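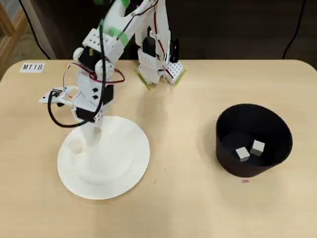 White printed arm with black servos, on a round base plate.

The Second Ledger

In May I left Stuletti with 78 days of unused leave, paid out at the standard rate. I rented a room in Arkollow and opened a ledger. Column one held the date. Column two held what I had said I would do, and column three held what I did.

The first page was poor. Column two read: walk to the reservoir, write to my sister, stop checking the Stuletti inbox. Column three read: checked inbox. The account had been closed by then. I was typing my old password into a page that rejected it each time with the same message.

I changed the method. Column two was limited to one entry per day, and the entry had to be possible before noon. The walk to the reservoir took 1,949 steps by the Brastix counter on my wrist, and fewer on the way back, which I put down to the slope.

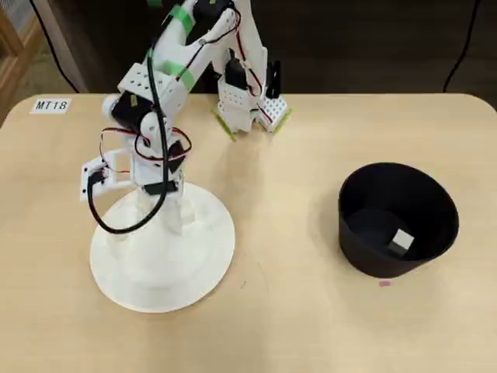
By autumn the ledger had 432 lines, several to a day on the days I broke my own rule. I went through them with a pencil. Where columns two and three agreed I made a tick. The ticks were thin in June and thicker in August, when the weather was worse.

The letter to my sister was the oldest item without one. I had carried it forward from page 2 to every page after it - always in the same words, so that my hand had begun to shorten them.

At 11.40 I took the Vrettos bus to the post office and bought a stamp. I had not written the letter yet. I sat on the wall outside, tore a sheet from the back of the ledger and began with the price of the stamp.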